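Last touched August 7, 2019. If you're reading this much later, check the changelog file first, I'm better at updating that than this.

# plonville-suppers

A plain-text log of every supper I cooked in my apartment in Plonville over one year. One row per night, 366 rows (it was a leap year when I started, and yes, I cooked on the extra day too). I kept it in a notebook, then typed it all up over a very long November, and now it's a CSV that other people seem to like poking at, so it gets a README.

## What's in the folder

- `suppers.csv` — the main table
- `pantry.csv` — staples, with the price I paid and the shop
- `notes/` — the longer rambles, one text file per dish I had opinions on
- `changelog.txt` — fixes, mostly spelling

## Columns in suppers.csv

| column | what it means |
|---|---|
| `night` | 1 to 366 |
| `dish` | whatever I called it that night |
| `base` | rice, noodles, potato, bread, other |
| `minutes` | from opening the fridge to sitting down |
| `score` | 1 to 5, my own taste, no half points |
| `leftovers` | y or n |

The `dish` column is messy and I've left it that way. "Magyar soup" and "Magyar stew" are the same pot of paprika and potatoes on different nights, depending on how much water I'd put in. If you want clean groups, use `base` instead, or make your own lookup table and send it to me, I'd love to have it!

`minutes` stops at 110 because I gave up timing anything longer than that. So a 110 might be a two-hour braise or it might be a whole afternoon of dumplings. Please don't average that column without thinking about it a bit.

There are 43 nights with a blank `score`. Those are nights I forgot to write one down before bed, and I didn't want to guess the next morning. Blank means blank, it doesn't mean zero.

The noodle nights have the longest notes by far. I went through a big phase of cold noodles with sesame and cucumber (nights when the kitchen was too warm to turn on the oven), and I got pretty fussy about bowls, trays, chopsticks, all of it. See `notes/cold-noodles.txt` if you have the patience.

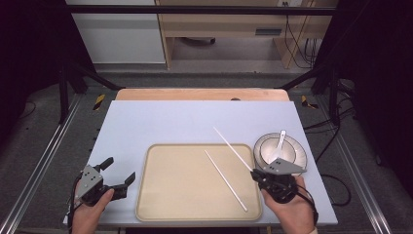 *White chopsticks and the beige tray.*

## Prices

Everything in `pantry.csv` is what I paid at the register, tax included. Most of it comes from Cokness, the corner grocery, and the rest from the Elov market stalls, where prices change with the weather and how late in the day you show up. I didn't adjust for sales. When I split a big bag of rice with a neighbor I logged only my half, and the `shared` column says so.

## Loading it

It's a normal comma-separated file, UTF-8, with a header row. Some dish names have commas in them — those are in quotes, so use a real CSV reader and don't just split on commas like I did the first time.

## Known problems

- Rice and noodles on the same night gets filed under whichever I ate more of.
- Restaurant leftovers eaten at home count as "other", with `minutes` set to however long the reheating took.
- A few early scores feel too generous. I've left them alone.

## Using it

Do what you like with it, school projects included. A link back is nice. If you find a typo, open an issue with the night number and the column, and I'll fix it the next time I'm in there.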